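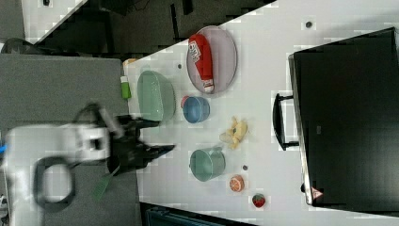 M. Fedoruk
Cell safety inspector, Allside, Kurnport site

Tabletop pick-and-place cell, follow-up inspection after gripper fault
Checklist with comments, January

Reason for inspection: the Sinano gripper controller lost communication with the arm during a run. The gripper opened and dropped a toy cup. The arm did not go into a protective stop. It finished its move and started the next one with nothing held. The operator hit the emergency stop. No injury, no damage to the table.

Section A. Stops and interlocks

A1. Emergency stop button within reach of the operator.
PASS

A2. Emergency stop cuts motion from any pose.
PASS. Tested with the arm folded, at mid reach and at full reach.

A3. Loss of gripper signal triggers a protective stop.
FAIL. I unplugged the gripper connector at the controller with the arm moving. The arm kept going. The fault shows up in the log as error 34, but that error is set to "warning only" in the cell program. It must be set to "stop." This is the main finding.

A4. Restart needs a deliberate reset by the operator.
PASS, for the emergency stop. Could not be checked for A3 until A3 is fixed.

Section B. Speed and reach

B1. Speed limited to 200 mm/s whenever a person is at the table.
PASS. Measured over the longest move in the program.

B2. Software limits keep the gripper inside the table area.
PASS WITH COMMENT. The limits are right for the bare gripper. They were not updated when the longer fingers went on. Add the extra length to the tool settings and run the limit test again.

Section C. Cables and connectors

C1. Connectors fully seated and locked.
FAIL. The gripper connector at the wrist was pushed in but the collar was not tightened. I could make the signal drop by pulling lightly on the cable. This is the likely cause of the fault.

C2. Cables free of cuts, kinks and worn spots.
PASS

C3. Cables have enough slack for the wrist to turn, with a clip taking the load near the connector. 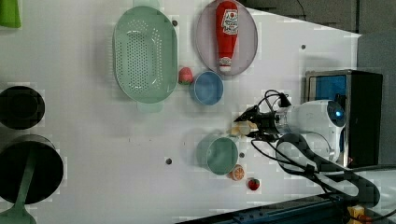

FAIL. There is plenty of slack, but no clip within a hand's width of the connector, so every wrist turn pulls on the plug. Fit a clip and check it again after 2000 cycles. Do not shorten the cable to get rid of the slack.

C4. Cables cannot catch on items on the table.
PASS WITH COMMENT. Passed at the current item heights. Repeat if taller items are added.

Section D. Gripper and work items

D1. Finger screws tight, no cracks in the fingers.
PASS

D2. Gripper holds its item when power is lost.
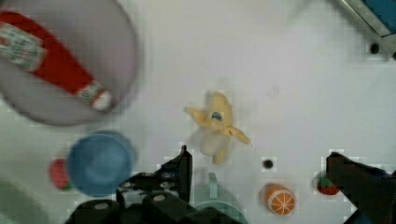
Power loss and signal loss have to be tested separately on this gripper. With power off, the fingers stayed where they were. With only the signal off, they went to the default position, and the default is open. Crowding makes a drop harder to predict: the mug sits between the fingers with its handle up, and the orange half is right next to it, so a released item can land on a neighbor and roll. Change the default to "hold last position." FAIL until done.

D3. Work items are light and have no sharp edges.
PASS. No glass or metal knives may be used in this cell while the findings are open.

Section E. Records

E1. Fault log saved and copied before reset.
PASS

E2. Tool change recorded.
FAIL. No entry for the longer fingers. See B2.

Result: cell may not run in automatic mode. Manual moves at reduced speed are allowed for the repair work, with one person at the emergency stop the whole time. A3, C1, C3 and D2 must be closed and retested before automatic mode is turned back on. B2 and E2 must be closed within four working days.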